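How I set up a utensil stand on the worktable (and keep the grid mat from driving me up the wall)

I have been asked about this enough times now that I'm finally typing it up. If you have a big flat table, one of those grid-printed mats and a handful of silicone tools that never seem to have a home, this is for you! It costs next to nothing and you can do it on a Wednesday before lunch.

What you need: a table, the mat, some tape, a metal stand with a heavy round base, and your spatula. Mine is the mint-green one with the beige silicone head, and I'm very fond of it. The little hole near the end of the handle is the important bit, so if yours doesn't have one, go look in the drawer for one that does.

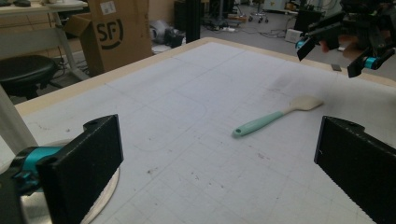 Drultville Kitchen & Craft Club – Tables and Tools Group

First, clear the table completely and wipe it down. Then unroll the mat and let it relax for a while before you touch any tape (I once skipped this and had a bubble in the middle for 8 weeks). Line up one printed line with the long edge of the table and work from there. Leave a border of bare wood all the way around if you can – it makes it so much easier to peel the mat up later.

Tape the corners next. Short strips are plenty. Press them flat with your thumb and go back over them once the mat is sitting right.

About the smudges: the mat will get marked, that's just life. A damp cloth and a drop of dish soap gets most of it. Janaína Frota swears by a plain white eraser for the dark specks, and I've come around to it, but test a corner first or you'll rub the grid lines right off.

Now the stand. Put it toward one side, wherever your arm won't knock it when you reach across.

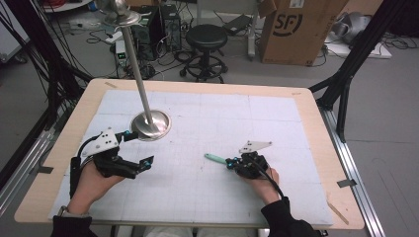

I like to stand at the long side and try reaching for everything before I settle on a spot. Slide the base over one square at a time until it feels right, then make a tiny pencil tick next to it so you can put it back after cleaning.

To hang a spatula, tie a loop of kitchen string through the hole in the handle, 3 inches or so is too long, so go shorter than you think. Hang it head down and give it a nudge. If the stand rocks, the base isn't sitting flat, and you probably have a crumb under it.

Next time I'll do the whisks, which are a whole other headache.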